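The Wine Rack at the Bottom of the Stairs

I have been trying to give up buying wine in quantity, and I have been failing at it since about the time we moved into a house with a cupboard under the stairs. The cupboard did it. Before that we lived in a flat where a bottle had to be drunk because there was nowhere to put it down, and I look back on that as the most disciplined period of my adult life.

The estate agent called it "useful storage". It is a triangle. You can stand up in the first third of it, crouch in the second, and in the last third you lie on your side like a man mending a car. It stays cool all year, it has no window, and the moment I put my head in I heard myself say the word cellar. My wife heard it too, and has been bringing it up ever since.

I should say that I know very little about wine. I know what I like, and I know that what I like changes depending on what it cost and who is pouring it. I once spent a whole dinner praising a red from a place called Mornico, a name I had decided to have opinions about, and found out over the cheese that we had moved on to the other bottle an hour earlier. The other bottle came from the petrol station. It was very good. I have been back for it several times.

But a cupboard needs filling, so I joined a club. Vasness sends you a case every quarter, with a leaflet, and the leaflet is where the trouble starts. It has a small drawing of a clock next to each wine, and the clock tells you when you may drink it. Some say "now". Some say "now, or in two years". And some have a clock with no hands at all, which according to the key means "be patient". I have never been patient about anything I could open with a corkscrew in the next room, but I was flattered to be asked.

So the patient ones went to the back, in the lying-down part, and the others went at the front, and within a month I had drunk all of the front and was looking at the back in the way a dog looks at a shut fridge.

The rack itself was a saga. There are two kinds of wine rack for sale: the kind that holds six bottles and costs less than any of them, and the kind that is really joinery. I went for something in between, made by Inura, flat-packed, with a diagram in which a smiling person with no fingers assembles the whole thing in four drawings. It took me a Thursday evening and a good part of my goodwill. It has pegs. The pegs are all the same except for the ones that aren't, and you find out which those are when you get to the top row and have to take everything apart back to the bottom one.

It also turns out that a rack with square corners does not go into a triangle. I had measured the height at the door. I had measured the depth along the floor. I had not, at any point, considered the stairs, which come down through the middle of all this at the angle stairs generally use. The rack now stands with its back to the hoover and its top row sawn off, and there are pegs in a jam jar that I can't bring myself to throw out.

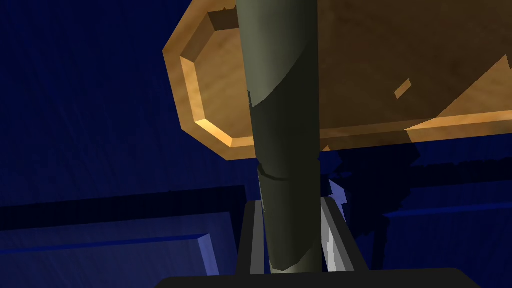

What I had not understood about keeping wine is that most of the work is remembering. You buy a thing, you put it down somewhere dark, and then for seven years your only job is to know that it's there. I can't do this with a tin of tomatoes. I have a spreadsheet, naturally, and the spreadsheet was accurate for one afternoon. After that we had people round, and I went down for "something decent" without writing it down, and then I went down for something else, and by the end of the evening the spreadsheet was a work of fiction and so, a little, was I.

There's a school of thought that says you should tie a paper tag round each neck, so you can see what you've got without pulling it out. I did this. I bought the tags, I bought a special pencil, and I wrote the year on every one in my best handwriting. It was a lovely evening. The tags have since gone soft and curly, and my sevens look like ones, so I appear to own a number of bottles that are either quite young or over a century old.

Then there is temperature. If you read anything at all on the subject you will come away believing that wine is roughly as robust as a newborn. It mustn't be hot. It mustn't be cold. It mustn't be cold and then hot. It mustn't be shaken, or lit, or kept near onions. I have a pair of teenagers who come down the stairs directly above it like a delivery of coal, several times a day, and if vibration ruins wine then mine was vinegar by Christmas. I can't say I've noticed. I put a thermometer in there for a while, and all it taught me was that I am a person who will get up at eleven at night to look at a thermometer.

The money is the part I'd rather not go into, so I will. I have never spent a great deal on a single bottle. My ceiling is the sort of sum that makes the man in the shop turn his body slightly away from the better shelves. But a case here and a case there does add up, and one wet weekend in June I sat down with the bank statements and reached nearly 2000 pounds before I stopped for a biscuit and didn't start again. For that we could have had the bathroom done. My wife didn't say so. She just ran a bath, and let me listen to the tap.

My defence, which I had ready, was investment. People do this. They buy a case, forget it, and find out later that it's worth 1000 pounds to someone with a lift in his house. So I made enquiries. I rang Haddad, who buy and sell this kind of thing, and a very courteous voice asked me what I had. I read out a few names. There was a silence in which I could hear typing, and then there was a silence without the typing. The voice said that these were all wines "for enjoying", and wished me a pleasant evening. I have been put down by experts in my time but seldom so gently.

So they are for enjoying, and that raises the question of when. This is my real difficulty, and I suspect it's everyone's. If you keep a bottle long enough it stops being a drink and becomes an occasion, and then it has to wait for an occasion big enough to match. A birthday won't do, there's one of those every year. An anniversary, perhaps, but a round one. I had a bottle set aside for when I finished the novel, which shows you how safe it was.

Meanwhile the clock with no hands has presumably been going round. I looked up one of the patient ones and found a forum where two strangers had fallen out over it. One thought it needed longer. The other thought it had been dead for years and that the first man should be ashamed of himself. It went on for pages. Neither of them mentioned drinking it with anybody.

I thought about that for a bit and then went and fetched mine. It was a weeknight. We were having sausages. I did the whole business of standing it upright for an hour, and found the decanter, which had been a vase since the wedding, and rinsed it, and poured very slowly with a torch held behind the neck as the books tell you to. My wife asked if there had been a power cut.

And it was fine. I want to be fair to it. It was brown round the rim and smelt of a church, and after ten minutes it smelt of a slightly warmer church, and we drank a glass each and talked about the boiler. I kept waiting for it to open up. At some point I realised I'd finished my sausages and was holding the glass under my nose like someone with a heavy cold. She said it was nice, in the voice she uses for my mother's curtains, and asked whether we had any of the petrol station one.

We had. I keep it in the kitchen, standing up, next to the cooker, in full sun.

I have made some rules since then. Nothing comes into the house unless something goes out. Nothing gets kept for an event that I am personally in charge of bringing about. The Vasness membership has been "paused", a word I like very much, as it lets both sides keep their dignity, although they've emailed me four times to ask if I've thought about unpausing, once with a picture of a vineyard looking sad in the rain.

And I'm working through the back row, one a week, lying on my side with a torch in my mouth. A couple have been wonderful. One was so bad I rang a helpline, or would have if there'd been one. A few have lost their tags altogether and I've stopped minding, it's more fun to guess, and as I'm always wrong it has made very little difference to the running of things.

The cupboard is slowly emptying. My wife has pointed out that with the rack gone we could get a chest freezer in there, a small one, if we took the door off. I've measured it, including the stairs this time. I have also been reading a bit about cheese.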